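Damir Petkov
@damirbuilds
1 August 2024

Long one tonight. Got both arms of the build moving at the same time for the first time, so I'm going to write down where it stands before I forget how I got here.

Background for new people: two arms, two five-fingered hands, one fixed body, all of it in a shared workshop in Jorkport. I have a bay at the far end next to the laser cutter. I've been on this since November. It's called Drodik because the first folder I made had a typo in it and I never renamed it.

The arms came as a secondhand pair. The hands came separately. Getting one to bolt onto the other took an adapter plate, and getting the adapter plate right took 3 tries. First one had the bolt circle off by a millimeter. Second one was fine, except the cable couldn't get past it. Third one is on there now.

Cost so far for people who keep asking: $2,158 for everything that isn't the arms. That's hands, plates, power supplies, cable, e-stop, connectors. I'm not counting tools I already owned. I'm also not counting pizza.

Wiring is the part I'm least proud of. Power and data run down the same side and I know I shouldn't do that. When the left elbow moved fast I got dropped packets on the left hand. Put ferrites on both ends and moved the power lead a couple of inches away. Dropped packets are down to almost none. Almost.

If you build one of these, label both ends of every cable. I labeled one end. I've now traced the same yellow connector back to its board four separate evenings.

The control board is a Liden. Two of them, one per side. Good boards, bad documentation. The pinout in the PDF has the enable line and the fault line swapped. I only found it by putting a meter on it. If your Liden board sits there showing a fault with nothing plugged in, check that first.

Software. The arms run at one rate and the hands run at another, slower one. I was sending both from the same loop and the hands were choking. Split it into two loops with a shared clock and that went away. The change was maybe a dozen lines and it took me two weeks to see it.

Calibration next. I use a tablecloth with a printed grid. Cheap, flat if you iron it, and the lines are evenly spaced, so I can tell from the head view how far off a reach is without measuring anything. I did buy a proper calibration board. It's glossy and the ceiling lights bounce right off it. The cloth doesn't do that.

Do iron it though. A fold line reads as a grid line if you're not paying attention.

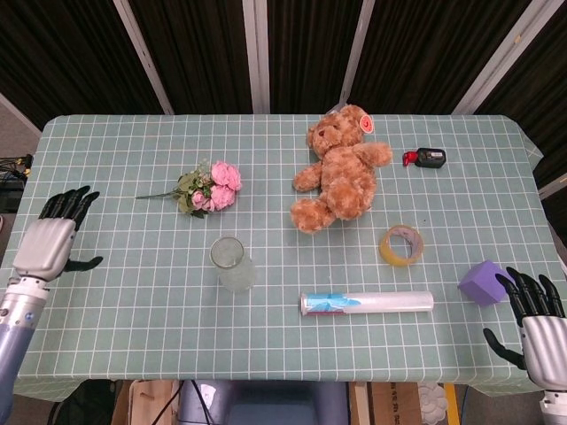 On picking test objects: I want things that fail in different ways. Plush squashes, so closing too far doesn't hurt it. Foam gives a little and then stops giving. A tape roll wants to go somewhere as soon as you touch it. If I only practiced on foam blocks I'd think the whole thing was finished.

Clear things are the worst for the camera. The depth estimate on a glass goes straight through to the cloth behind it, so the hand tries to close on a point past the glass. Plastic wrap has the same problem plus glare. For now I enter the position of clear objects by hand. I know that's cheating. It's on the list.

Thin stems are second worst. The fingertips are wide and a stem lying on the cloth has almost no height. The best approach so far is to come in low with the thumb nearly touching the table and close slowly. Going for the flower end is easier, but the petals bend and the grip ends up somewhere you didn't plan.

Grip force: there is no real force sensor in these fingers. I read motor current and treat a jump as contact. It works on hard objects. On plush the current climbs so slowly there's no jump to find, so I set a max closing angle per object and stop there. Crude, but I haven't crushed anything this month.

I log every grasp attempt. As of tonight the log has 1,479 rows in it. Each row is object, hand, approach angle, result, and a notes column. The notes column is mostly "slipped."

Reading back through the log, the right hand does better than the left. I blamed the code for a long time. Then I swapped the hands over and the problem moved with the hand – so it's mechanical. I think the left thumb tendon has stretched. New one is on order from Ivanov, who I also bought the finger pads from. They ship slow but the parts are good.

Safety, as I always get asked. E-stop is on a long lead and it stays in my left hand whenever the motors are on. Speed is capped in firmware, not only in my code. I don't reach across the table while it's live. The workshop's rule is that I put up a sign when it's powered, and I do.

The dark curtains around the bay were the best cheap upgrade I made. Before that, people walking past kept changing the background and the object detector would pick up somebody's jacket. Thick black fabric, hung off the metal posts. Took one afternoon.

Things I'd do differently: buy the hands first and design everything around them. Run power and data on opposite sides from day one. Write the logger before the first grasp and not a month in, when I'd already lost all the early results.

Next up is the new thumb tendon, then a handoff – pick up with one hand, pass to the other, put down. I've tried it 2 times. Both times the receiving hand closed before it got there. I think that's the shared clock again, or a bad offset on the right wrist. Going to check the wrist first because it's the easier one to rule out.

Adapter plate files are up on my page, third version only. Please don't print the first two. If you're using a different wrist, measure your own bolt circle before you cut anything.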